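# wireloop-cell: simulated scene and setup notes
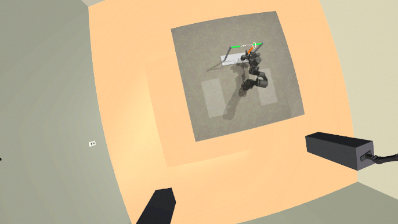
*Fig. 1. Overhead render of the wire-loop cell, arm on the grey mat, ring on the span near the right-hand green segment.*

Configuration, scene files and maintenance notes for the Hekura wire-loop cell at the Lekance lab in Trustumville. The task: carry a ring along a wire between two posts without touching it. The render comes from the simulated copy of the cell, used to check changes before they reach the hardware.

Maintainer: Laurențiu Oprea

## Contents

- `scene/` – room, mat, arm and loop fixture
- `config/` – joint limits, home pose, grasp offsets
- `wires/` – centreline files for the wire
- `checks/` – scripts run after any change to the fixture
- `logs/` – contact logs, one file per session

## Coordinate conventions

The origin is the centre of the arm base. Units are millimetres and degrees in the config files, metres and radians in the scene files. The loader converts on import. Do not mix units within a file; the loader won't catch it.

The fixture pose is stored relative to the arm base, never relative to the room. The mat can be rotated in the room without touching anything in `config/`.

## Fixture

The wire runs between two grey uprights on a white base plate. The green segments at either end are the rest zones, where contact is not scored. Contact on the middle portion is logged as a fault.

| Parameter | Value |
|---|---|
| Post spacing, centre to centre | 297 mm |
| Nominal wire height above plate | 255 mm |
| Approach speed | 80 mm/s |
| Traverse speed | 40 mm/s |

If you replace the wire, re-measure both ends and regenerate the centreline. An old centreline on a new wire will usually pass the load check and then fault partway along.

## Grasp

The gripper holds the ring by its orange handle. The grasp offset in `config/grasp.yaml` is measured from the fingertip plane to the centre of the ring. Re-check it after:

- changing fingertips
- swapping the handle
- any fault that stops the arm with the ring on the wire

To re-check, jog the ring to a green segment, centre it by eye, and run `checks/ring_centre`. Accept the new value only if two consecutive runs agree.

## Recovering from a jam

1. Hold the arm. Don't open the gripper first.
2. Switch to manual jog at the lowest speed setting.
3. Back out along the wire towards the nearer green segment.
4. Run `checks/ring_centre`, then `checks/post_square`.
5. Note the joint angles in the session log before homing.

Homing with the ring still on the wire will bend the posts. The software interlock covers this only if the ring state was set correctly at startup.

## Known issues

- The wire is rigid in simulation. The real one flexes, so contact counts are lower in the sim than on the bench.
- Wrist wrap near the right post. The Surdu planner sometimes picks the long way around; pin the elbow configuration in `config/limits.yaml`.
- Power cable is visual only and has no collision geometry.

## Changes

October: new centreline format, old files moved to `wires/legacy/`. Fixture pose now relative to arm base.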